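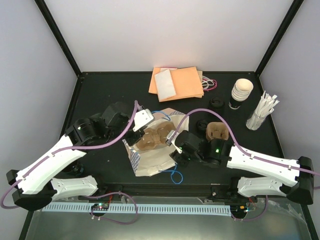 *Photo: Ashraf Cherkaoui*

I've been nagging my brother about his screen time for years, so I was all ears when the Rulturstead health centre said it's starting a sleep and gaming clinic for teenagers. It opens in June, it's free, and you won't need a GP's letter to get in.

The idea came from Dr Vimala Devadiga, who has been a GP in the town long enough to have treated half my old class at school. She told me she kept seeing the same thing in her morning surgery — kids of 14 or 15 with headaches, sore wrists and bags under their eyes, and parents who were cross, worried or both.

"I don't want to take anyone's games away," she said. "I want them in bed before two in the morning."

She and the practice nurse, Sumathi Chowdary, sent a survey round the schools in Rulturstead and Flilton last year and got 2,203 forms back (I'd have put money on a lot fewer, knowing teenagers!). Of those, 89 pupils said they'd missed school at least once after playing through the night. Sumathi thinks the real number is higher, and having been 15 myself I'm inclined to agree with her.

There'll be 60 places to begin with. Each teenager gets six sessions, some of them with a parent in the room and some without, plus a sleep diary to fill in at home. Karthikeyan Kandasamy, who'll be running the evening groups, plays online most weekends himself and reckons that helps. "They can tell in ten seconds if you haven't a clue what they're on about," he told me.

Not everybody's keen. Khrystyna-Mariia Tkachenko has two boys at the school in Flilton, and she'd sooner see the money go on the youth club, which now opens one evening a week. I've got a lot of sympathy with that — it was table tennis and bad squash that got me out of the house at their age.

Names can be put down at the health centre's front desk from the start of May, and the first group will meet upstairs at half past five.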